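### 3.2 Display conditions and purchase timing

Counter sales of baked goods depend heavily on the hour. Across the 15 shops in the Homwood sample, 1,035 purchases were logged before noon, and unsold stock was recorded at closing. Shops that used covered cases kept a wider range on offer into the afternoon, although the effect on waste was small once shop size was taken into account. Price cuts late in the day – common in Sulimthorpe, rare in Kozan – explained more of the difference between towns.
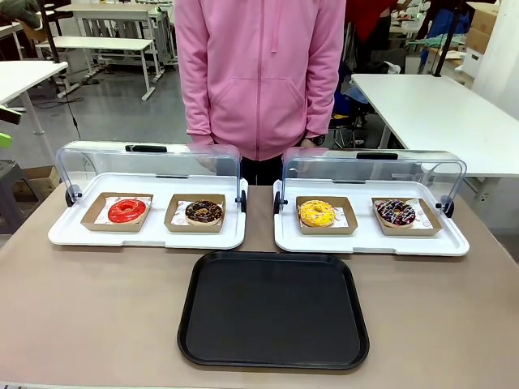 **Figure 4.** Countertop display cases with clear covers raised.

Owners were asked how they set the next day's order. Most relied on memory and the weather forecast, and only five kept written records for longer than a month. Where records existed, orders for glazed and decorated items followed the previous week's sales closely, while orders for plain bread hardly moved. The April survey round was left out of this comparison, as two local holidays fell within it. 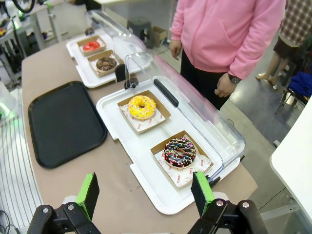 Uriel Contreras, commenting on a draft of this section, objected that closing-time stock is a poor measure of waste, given that many shops sell day-old items at a discount the next morning. The measure was kept for consistency with Section 2, and resale is treated separately in Section 3.4.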